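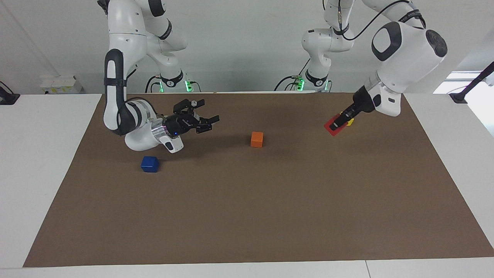 Home | Trees | Bugs | About

March 2019
by Dilek Kaplan

Gypsy moth egg masses! I scraped 37 of them off the oaks behind the house this weekend, and I'm thrilled, since each one can hold hundreds of caterpillars. They look like tan felt patches, mostly on the shady side of the trunk (check under the picnic bench too). I drop mine in soapy water for two days. Songül Kozan got almost 200 over in Berkholm – wow! Burlap bands go up next, well before June.

© Dilek Kaplan | Contact | Back to top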